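Cocco 9月移転 準備会議 議事録

- 日時:2019年4月29日(月) 閉店後
- 場所:Cocco 現店舗 奥の部屋
- 出席:Ottavio Costa(進行)、店長、仕入担当、経理担当、販売担当、書記
- 欠席:配送担当(事前に書面で意見提出あり)
- 配布資料:新店舗平面図、前回議事録、Skiltberg見積書の写し、移転スケジュール案

## 1. 前回議事録の確認

前回議事録について、書記から訂正が一点あった。「看板は現店舗のものを流用する」とあるのは「流用できるか確認する」の誤り。訂正のうえ承認。

前回からの持ち越しのうち、現店舗の退去通知は店長が提出済み。貸主からの受領の返事もファイルに入れてある。電話番号の引き継ぎは手続き中で、完了の連絡はまだ来ていない。

## 2. 新店舗の契約について

店長から報告。Stestulthorpeの物件について、貸主側と条件の最終確認を行った。賃料は前回報告のとおりで変更なし。共用通路に什器や看板を出すことは認められないが、開店から閉店までの間、入口脇の壁際に限って立て看板を置いてよいことになった。

契約書の案では、内装に手を加えた場合の原状回復の範囲がはっきりしない。壁の塗り替えまで戻す必要があるのか、棚の取り付け穴をふさぐだけでよいのか、読み方によって費用がかなり変わる。経理担当は、ここが書面で確定するまで署名を待つべきとの意見。店長も同意見で、貸主に文言の修正を求める。

販売担当から、裏口の鍵の扱いについて質問があった。隣の店と裏の通路を共用するため、通路側の扉は双方が鍵を持つ。店舗側の扉は当店のみ。閉店時の戸締まり手順は入居後に別途まとめる。

決定事項:
- 原状回復の範囲を明記した修正案を貸主に依頼する(店長)
- 修正案を受け取り次第、経理担当が確認し、問題がなければ署名に進む

## 3. 商品構成と仕入れ

仕入担当から、新店舗で扱う商品の案が出された。便箋、封筒、ノート、筆記具は現在の品揃えを基本的に引き継ぐ。季節のカードは売り場が広がる分を増やしたい。包装紙は現在の巻き売りをやめ、たたんだ状態での一枚売りに切り替える案。

包装紙については意見が分かれた。販売担当は、巻きのほうが折り目がつかず、贈答用に買う客からの評判もよいと説明した。一方、巻き売りは切り口の傷みや端の汚れで廃棄になる分があり、経理担当からは以前から指摘が出ている。Costaから、無地は一枚売り、柄物は当面巻き売りのまま残してはどうかと提案があり、この形で進めることになった。

Skiltbergから封筒の見積りが届いている。最低発注数は一色につき300枚。現在の仕入先より単価は低いが、色見本がまだ届いておらず、紙の厚みも確認できていない。仕入担当は見本を見てから判断したいとのこと。納期は発注から14日と記載されている。開店前の在庫としては十分間に合う。

便箋の一部で、罫線の色が以前の納品分と違って見えるという話が販売担当から出た。同じ品番だが、並べると新しいもののほうが青みが強い。客からの申し出はまだないものの、同じ棚に混ぜて置くと気づかれる。仕入先に確認するまで、新旧を混ぜずに並べる。

決定事項:
- 包装紙は無地のみ一枚売りに変更、柄物は現状維持
- Skiltbergに色見本と紙厚の資料を請求する(仕入担当)
- 便箋の罫線の色について仕入先に問い合わせる(仕入担当)

## 4. 売り場の什器

平面図をもとに什器の配置を検討した。壁面の棚は現店舗のものを移設する。ただし新店舗は窓が大きく、そのまま移すと棚の一部が窓にかかる。店長が寸法を測り直し、窓側には低い棚だけを置く案に描き直してくる。

中央の陳列台は、手持ちの木の机に白い天板を載せて使う案が有力。新しく台を作るより費用が抑えられ、季節の入れ替えのときに天板だけ外して立てかけておける。小物はトレーや透明の容器に分けて並べる。販売担当からは、白い面は紙の色が見やすい半面、鉛筆の粉や指の跡が目立つので、閉店時の拭き掃除を日課に入れたいとの要望があった。

天板がずれるという懸念については、滑り止めを間に挟むか、裏から留め具で固定するかの二案が出た。留め具は机に穴をあけることになるため、まず滑り止めを試す。子どもが手をつくことも考え、天板が机の縁から大きくはみ出さない寸法とする。
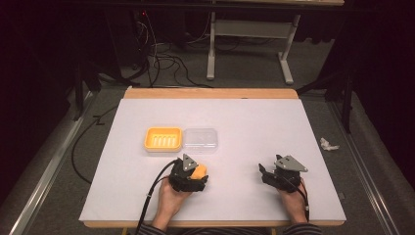
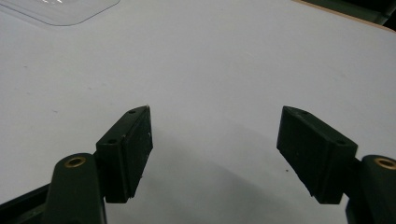
白い天板。黄色いトレーと透明の容器は1枚目。

レジ台の位置も議論になった。入口のすぐ横に置く案と、奥の壁際に置く案がある。入口横は客の出入りが見えるが、雨の日に傘を持った客とレジ待ちの列がぶつかる。奥は包装作業の場所が広く取れる。店長は入口横、販売担当は奥を推し、この場では決まらなかった。平面図に両方を描き込み、次回あらためて検討する。

照明は既存の天井灯をそのまま使う。筆記具の試し書きをする場所だけは手元が暗いため、卓上灯を置く。電源の位置を店長が確認する。

決定事項:
- 中央の陳列台は白い天板を載せる方式とし、滑り止めを試す(販売担当)
- 窓側の棚の配置図を描き直す(店長)
- レジ台の位置は次回に持ち越し

## 5. 看板と案内物

看板の制作はWulutardに依頼する方向で話を進めている。現店舗の看板は幅が広く、新店舗の取り付け枠に収まらないことがわかったため、流用は断念した。Wulutardからは、店名の文字だけを切り出して新しい板に付け直す方法もあると提案を受けている。文字の塗装が傷んでいなければ可能とのことで、取り外してみないと判断できない。

取り外しは閉店後の作業になり、そのまま戻せない場合は現店舗が看板なしで営業することになる。Costaから、文字の状態の確認は引っ越し直前に限ることとし、それまでは新規制作の見積りを取っておくのがよいとの意見。全員了承。

移転のお知らせのはがきについて、文面の案が書記から示された。「このたび下記へ移転いたします」のあとに地図を入れる。地図は駅からの道順だけにしぼり、周辺の店の名前は載せない。バスで来る客もいるため、最寄りの停留所は文字で書き添える。地図の下書きは書記が続けて担当する。

店内での告知は、レジ横の掲示と、会計時に渡すしおりで行う。しおりの用紙は在庫の端紙を使う。販売担当が紙の色をそろえるかどうか尋ねたが、そろえなくてよいということになった。

決定事項:
- Wulutardに看板の新規制作の見積りを依頼する(Costa)
- はがきの文面は書記案を採用、地図は次回に提出(書記)

## 6. 引っ越し作業と休業期間

配送担当の書面を書記が読み上げた。要点は次のとおり。

- 紙類は重いため、箱は小さいものにそろえてほしい
- 裏口側の道は朝の時間帯に荷下ろしの車が多く、搬入は午後のほうが動きやすい
- 雨天の場合に備え、箱を覆うシートを用意する必要がある
- 什器を先に入れ、商品は別の日に運ぶ形が望ましい

休業は3日間とする案が店長から出された。経理担当は短くしたい意向だったが、什器と商品を別の日に運ぶなら陳列の時間も必要になり、これ以上は縮められないとの結論になった。休業中の注文品の受け渡しについては、事前に予約客へ電話し、休業前に取りに来てもらうか、新店舗での受け取りにするかを選んでもらう。

箱には中身と、新店舗での置き場所を書く。中身だけでは新店舗で行き先がわからず、前の棚替えのときにもそれで手間取った。置き場所の記号は平面図に合わせて店長が決める。

棚卸しは休業に入る前日に行う。開店後に行う案もあったが、運搬中の破損と在庫の差異が区別できなくなるため採らなかった。

決定事項:
- 休業期間は3日間、日付は契約の署名後に確定する
- 予約客への連絡は販売担当が行う
- 箱とシートの手配は配送担当に依頼する(書記から連絡)

## 7. 費用

経理担当から途中経過の報告。移転費用のうち、金額が決まっているのは敷金と運送費。看板と内装は見積り待ちのため、合計はまだ出せない。予備費は総額の15パーセントを見込む。原状回復の範囲しだいで、現店舗側の工事費が増える可能性もある。

立て替えた費用の精算は、領収書に用途を書き添えて経理担当の棚に入れる。用途の記入がないものが最近続いているとのことで、あらためて注意があった。

文房具の試供品を引っ越し時の配布用に使ってよいか、仕入担当から確認があり、仕入先の了解が取れたものに限って可とした。

## 8. その他

- 現店舗の郵便受けに届く郵便物の転送は、書記が手続きする。
- 新店舗の近隣へのあいさつは、店長とCostaで行く。手土産は当店のカードと封筒の組み合わせとする。
- 試し書き用の紙を客が持ち帰ることがある。禁止の掲示はせず、これまでどおりとする。
- 奥の部屋の窓の閉まりが悪い件は、退去前に貸主に伝える。

## 次回

日程は配送担当の都合を確認して、書記から連絡する。議題はレジ台の位置、看板の見積り、Skiltbergの色見本、はがきの地図。店長は描き直した平面図を持参のこと。

記録:書記
確認:Ottavio Costa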